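Chapter 4
Planning and Paying for Equipment

Most of the money lost on a first robot is lost before it arrives. A buyer sees a price, compares it with a year's wages and signs. The bench, the mounts, the spare fingers and the hours of set-up come later, on separate invoices. In this chapter we work through a full equipment budget, starting with the job and finishing with the quote.
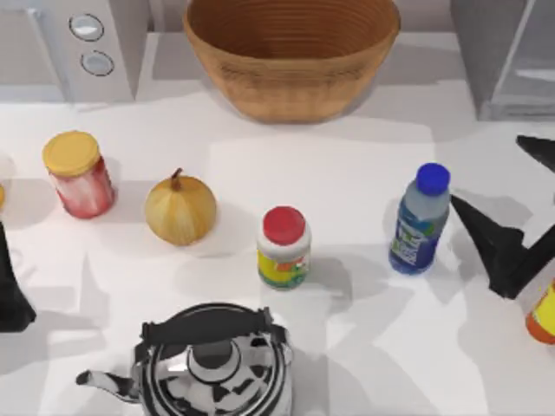
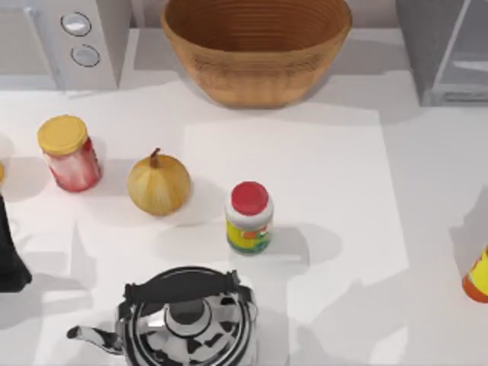 Figure 4.1 Simulated countertop with kitchen items, two views. A black gripper is beside the water bottle in the first view.

4.1 Start with the items

Before you ask for a quote, write down what the equipment will have to handle. A jar with a screw-top lid, an onion and a steel kettle make very different demands on a gripper. List the weight, width and surface of each item, and note which ones can be bruised or scratched. The list decides the gripper, and the gripper often decides the arm.

Simulation belongs in the budget as its own line. Trying a layout on a computer costs staff time and sometimes a licence fee, but a bench that turns out to be too shallow costs more. Keep the results with the item list so suppliers can work from both.

4.2 The Dosside kitchen

We will follow one case through the chapter. Dosside, a training centre, wants a countertop cell with 2 arms for handling groceries and cookware. It has asked two suppliers, Cevari and Brokard, for prices. Cevari quotes for the arms alone. Brokard includes mounting plates and a first service visit, so its total looks higher. The quotes can't be compared until both cover the same work.

Dosside also set aside $1,240 for consumables in the first year — finger pads, cables and replacement test items. It planned 100 hours of staff time for set-up, costed at the normal hourly rate. Many buyers leave this line blank and treat the labour as free.

By the end of the chapter you should be able to:

prepare an item list for a handling task
separate purchase costs from running costs
put two unlike quotes on the same footing
use the Matlala worksheet to plan a replacement date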